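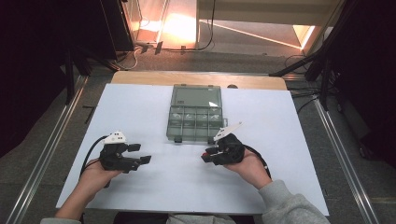 I have wanted to get inside Kwok's ever since I bought my first Jivby kit at a school fete, so when the open day went up on the noticeboard at the Bruston library I booked before I'd even checked whether the car would be back from the mechanic. (It wasn't. I got the bus, and then walked up the hill in January sun with no hat, which I don't recommend.)

For anyone who hasn't come across them, Jivby kits are little mechanical models you build at the kitchen table. There's a lighthouse with a turning lamp, a rowing boat, a magpie that swoops when you wind the handle, and a ferris wheel that has reduced grown adults in my family to tears. They come in a flat carton with the tiny bits packed separately, and it was the tiny bits I was most keen to see. I'm a sorter by nature. My sewing buttons are in order. You have been warned.

Kwok's is at the back of the Sunwood estate, behind the tile place and the gym with the loud music. From the outside you'd drive straight past. Inside the roller door there was a trestle with name stickers, a jug of cordial and a plate of lamingtons going very fast. Our group was 22 people, including a couple of serious collectors with lists and one very small boy in a magpie costume who got a round of applause.

Orestis Stergiou took us around. He started out in dispatch and now looks after kit packing and repairs, and he has the knack of talking about washers as though you'd been hoping someone would bring them up. In my case I had!

We started in the cutting room, which was noisy and smelt fantastic, like a campfire someone had put out with lemon. We weren't allowed past the yellow line but you could see the sheets going in and the finished frames being lifted off and stacked. Orestis handed around a magpie wing from each stage so we could feel the difference sanding makes. The first was all fuzz along the edge. The last was like a river stone, and I'm afraid I held on to it much too long and had to be asked for it.

Next came printing, where they do the instruction booklets. I hadn't expected to care about this and ended up with a page of notes. Every booklet gets tried out on people who have never built one before, and the drawings are redone wherever somebody gets stuck. There's a wall of rejected drawings and it is very funny. One of the early ferris wheel diagrams looks like a spider being arrested. A collector near me recognised a page from the first lighthouse booklet, the one with the mistake in step nine, and went quite pink with happiness.

Then a cup of tea, and then the small parts room, the bit I'd come for.

It's much quieter in there. Grey carpet, light wooden tabletops, and a big white board laid on the tabletop to work on, and the white board is such a good idea that I've already pinched it for home. Drop a brass pin on bare timber and you can lose it in the grain. On white it stands out straight away, and when you've finished you can tip the strays back where they came from. Orestis said carpet was a decision they argued over for months, because things vanish into it, but on the old concrete floor a dropped bush would bounce away under a cupboard and be gone till the next move. Carpet at least keeps it near your feet.

The parts live in organiser boxes, the sort with a row of compartments under see-through plastic. The one out on the board was a grey-green one with its lid shut, and you could make out little white pieces through the front, some compartments with something in them. A pair of small latches along the front, a slip of white paper sitting on the lid. I own a box very like it, full of fishing sinkers that belonged to my dad, and mine looks a disgrace by comparison.

Orestis talked us through how the packing room uses boxes like that, and I wrote down as much as I could:

The box goes at the far side of the board, with clear space in front. You work in the clear space. You don't work over the box.

Close the lid every time you stop, even if you're only stopping to answer somebody. There was a story here about an elbow, an open box and a whole morning on hands and knees, and it had obviously been told before because two of the packers finished it for him.

One kind of part out at a time. If two kinds look alike, they don't get neighbouring compartments. The short and long spacers for the rowing boat used to sit side by side, and for a while the office was getting letters about boats that rowed in circles.

Paper slips, never writing on the plastic. The contents change with the kit being packed and marker doesn't come off properly, so you end up with a box that says three things and is wrong about all of them.

Check latches before lifting. Both of them. Then lift with a hand underneath anyway.

After that we got to have a go, and this was easily the best part of the day. We went up in groups of 4 and each got to put together a parts bag for the lighthouse, from a printed sheet with the outline of every piece drawn at real size. You lay each piece on its outline, somebody else looks it over, and only then does it go in the bag. I was slow. I was so slow that the woman beside me had done hers and was eating a second lamington by the time I'd matched my washers, but mine passed first go and hers had a spacer upside down, so I regret nothing.

What struck me was how physical it is. You imagine packing as a boring sort of job, and I daresay by late afternoon it can be, but there's a real rhythm to it when someone's good. One of the regular packers did a bag for us at her normal pace and her hands hardly seemed to leave the board. Everything small slides, nothing gets picked up higher than it needs to be. I tried sliding instead of picking up and improved at once. On a good day the room sends out almost 800 bags, and having wrestled with my one, I felt a bit faint.

Somebody asked about missing pieces (somebody was always going to). If your kit is short, you write in and they post the part, no argument, and the letter goes in a folder so they can see whether the same piece keeps going missing. The lamp collar from the lighthouse is the champion. Orestis reckons most of them are in vacuum cleaners. I kept quiet at this point, as mine is definitely in a vacuum cleaner.

The last stop was the repair bench, where old kits come back for a new handle or a restrung pulley. There was a much-loved ferris wheel in for its third visit, painted purple by its owner at some point, and one of the first rowing boats, which the collectors crowded around so thickly that I only saw an oar. The small boy in the costume was allowed to wind the big display magpie by the door and did so without stopping until his mum physically removed him.

Some practical bits if you're thinking of going. The bus stops at the bottom of the hill and it's a fair walk up, so take water. The tour takes the whole morning if you stay for the bagging, and you should stay for the bagging. Closed shoes are required for the cutting room and they did turn away a gentleman in thongs, who was very decent about it and waited in the tea area with the crossword. It's all on one level apart from a step up to printing, where they put out a ramp. Kids are welcome, though little ones can't do the small parts table for obvious reasons and get a colouring sheet and a wooden magpie to paint instead. The seconds shelf near the exit is cash only. I got 4 lighthouse frames with slightly scorched edges and a bag of odd spacers, short and long mixed together, and I have been very happily sorting them on the back of an old whiteboard from the shed.

They're hoping to run another one in the cooler months. Put your name down at the front desk, or ring and ask for Orestis, and if you end up at the lighthouse table, do the washers first.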